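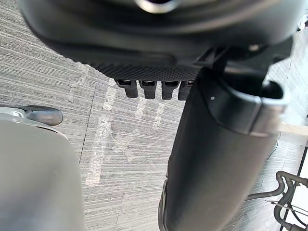 Figure 3. Gripper housing and arm, Hatden.

4.2 Do shared kitchens change what people throw out?

The claim that a well-fitted staff kitchen cuts disposable cup use is repeated often, and usually on thin evidence. The Clumley report, which most later papers cite, relied on staff telling researchers what they remembered using over the past week. People are poor judges of their own habits, and poorer still when they can guess which answer would please the person asking. We received 309 completed surveys from 22 workplaces in Arnville and Hatden, and we treat the answers about cups with the same caution.

Staff who said they "always" used a washable cup were also more likely to say they had a dishwasher close by. It is tempting to read this as cause and effect. We don't. Workplaces that pay for a dishwasher tend to differ in other ways: they are larger, they have longer leases, and more of their staff eat lunch on site.
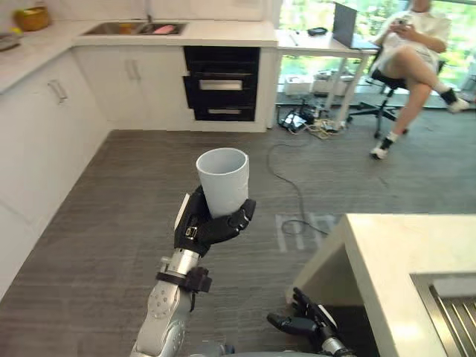

A fairer test would follow the same workplace before and after a kitchen was refitted. Only three of our sites had been refitted during the study period, and at one of them the supply of paper cups was stopped in the same month. Any drop there tells us very little about the kitchen itself.

The Fuentealba scheme is sometimes offered as the stronger case. Its organizers reported a marked fall in cup orders by October, but orders are not use – a storeroom can be run down for months before anyone needs to buy more. We asked for stock records and were told none had been kept. 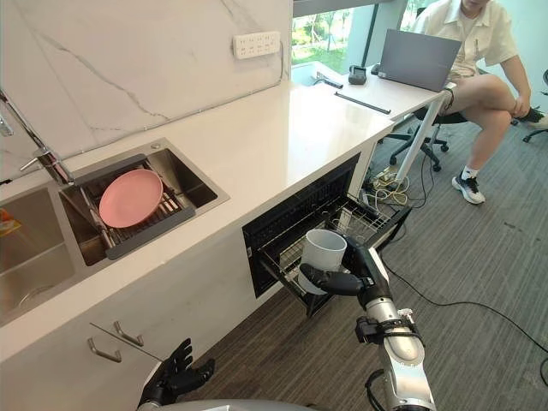

Distance may matter more than equipment. In their written comments, several respondents said they would rinse a cup if the sink was on the way back to their desk, and would leave it otherwise. We found this believable, though it is still self-report, and our survey did not ask how far anyone had to walk.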